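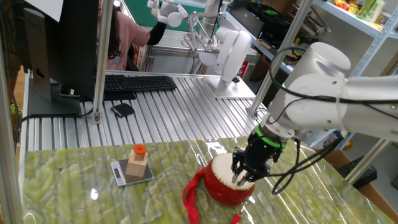 Small Acts Collection: data card

Version 2, released May 25, 2022
Maintained by Skident

What the collection holds

Small Acts is a set of 1592 short written accounts of people helping strangers or neighbours. Each one is a few paragraphs long and tells of a single act: a shopkeeper who kept a tab open for a family out of work, a bus driver who walked a lost passenger home, a woman who cooked for the street during a flood. Most of the people in them had little money themselves, and that was one of the things we asked contributors to write about.

The accounts were sent in through the Dritetti reading groups and through a web form. Contributors wrote them in English or had them translated by a group member. The field "translated" is set to yes for 160 records.

Files

accounts.csv has one row per account
themes.csv lists the theme labels and their short definitions
withdrawn.txt gives the record numbers removed at the contributor's request

Fields in accounts.csv

id: record number, never reused
text: the account as edited
theme: one label from themes.csv
setting: town, village or not stated
relation: how the writer knows the person written about
translated: yes or no

How the text was edited

Spelling was corrected and names were replaced with initials. Street names, workplaces and schools were taken out. We left the writers' grammar alone wherever the meaning was clear, so some sentences are rough. Where a writer asked to see the edited text, it was sent back to them before it went in.
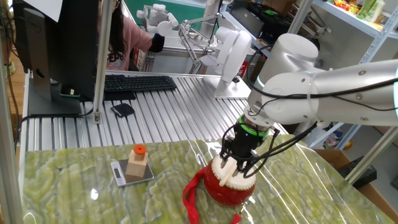 Theme labels were given by two readers working apart. If they disagreed, a third reader chose between the two labels. The label "care for elders" overlaps a good deal with "food and meals", and anyone comparing the two should read the definitions first.

Changes since version 1

73 accounts withdrawn or merged as duplicates
"setting" added
the "age" field dropped, as too few writers had filled it in

Known gaps

Accounts from towns far outnumber those from villages. Very few were written by the person who received the help. None has been checked against any other source, and they should be read as one person's memory of an event.

Use

Free for teaching, study and community projects. Please credit the Small Acts Collection, and do not try to work out who the people are. The printed selection by Henríquez is a separate work with its own terms.

Requests to withdraw an account can be made through the contact form. Give the record number if you have it.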